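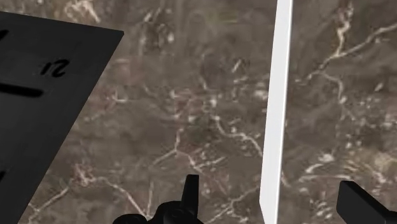 Skurkgate Kitchen Scale Mat, 40 cm

If you bake at home more than once a week, you'll know the little dance: scale out, bowl on, flour everywhere, scale skids off towards the sink. The Skurkgate mat is our favourite fix for that, and we've been using one in our own test kitchen since November. It's a grippy silicone mat, 40 cm across, with a shallow well in the middle that holds most flat kitchen scales snugly in place. Tip the flour in as fast as you like!

The raised rim catches spills (we've poured a full cup of milk onto it and kept the bench dry), and the whole thing rolls up for the drawer. It comes in four colours: slate, oat, plum and a really lovely eucalyptus green that we can't stop putting in our own orders.

Specifications
Material: food-grade silicone
Diameter: 40 cm
Weight: 300 g
Well depth: 2 mm
Care: top rack of the dishwasher, or warm soapy water
Maker: Rebane

Goes well with
Dramus dough scraper
Drustitz flour shaker, fine mesh

Will my scale fit?
The well takes scales up to 22 cm on the longest side. Bigger ones will sit happily on top of it, and the silicone still grips, though you'll lose the snug fit. Scales with a display on a separate cord are fine too.

Can I put hot pans on it?
Yes, up to 220 degrees. Take the scale off first, please.

Does it smell of anything?
Ours had a faint rubbery smell out of the packet, and it was gone after one wash.

Postage and returns
Orders packed before midday go out the same day. Unused mats can come back within 40 days, in any colour, with the sleeve still on.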